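Ratcombe Community Board > Arms and Grippers > Faults
Topic: Gripper releases by itself after protective stop

tornov_kwesi
November 28, 2018
Hello all. I need advice about a fault which I could not repeat on command, and this makes me nervous. Our task is simple, the arm takes a can, lifts it, holds it and puts it down. Yesterday after a protective stop I pressed resume and the fingers opened before the arm moved. The can fell on the floor. It was only a can, but my hand was near. In the log I find error 516, and 14 ms later an open command which I never sent.
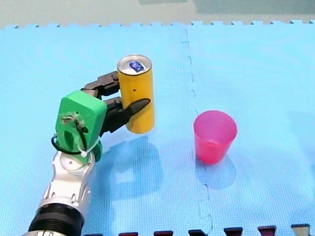
Error 516 in the Prundia manual says only "tool communication lost", with no word about what the gripper should do after it. I expected that it keeps the last position. I also checked the cable, because it makes a loop around the green block and is held there by one zip tie. When I move the wrist joint by hand I do not feel any pull on it, but with the arm at full speed I can not be sure. The drop happened in the same kind of hold as here, with the can upright and its bottom a little above the blue mat. Firmware is 1892. Kwesi

quartey_lab
It is the cable. A zip tie is not strain relief. The connector opens for a moment, the gripper boots again, and on boot it does homing, so it opens. Change the cable and forget it.

iddrisu_o
I do not agree with "forget it". Maybe the cable is the start of the problem, but a gripper which opens after losing communication is a safety matter with any cable. We had the same in September with a part of 700 grams. New cable, and after nine days it dropped again. Check the setting "home on power up" in the tool menu. In our case it was on after the update.
Iddrisu Ofori

quartey_lab
Nine days with no drop sounds to me like the cable helped :) And if you switch off homing, the gripper does not know its zero and can squeeze too hard. I have broken a finger link this way.

iddrisu_o
True, so you do the homing by hand, with nothing in the fingers, before the program starts. It is one extra button. I prefer this to a part on my foot.

tornov_kwesi
Thank you both. The setting was on, and I did not put it on. I switched it off and made the program wait for a confirm before it moves after any stop. Then I ran the task again at low speed.
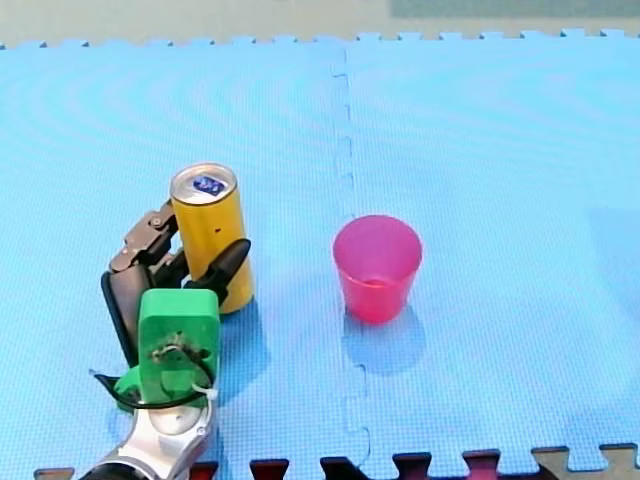

Gripper at the can during the low speed run.

I pressed the stop several times and the fingers did not open. I did not see 516 again, so I can not say if the cable is good or bad. I ordered a new one anyway.

quartey_lab
Good, but test at full speed also. At low speed a bad connector can stay quiet for weeks.

iddrisu_o
Agree with this one. And keep your hands out until then – the confirm is software, it does not protect you. Kwesi, can you send me the log? I want to compare the time between the error and the open command with ours.

tornov_kwesi
Yes, I send it tonight by private message. Full speed test only after the new cable is here.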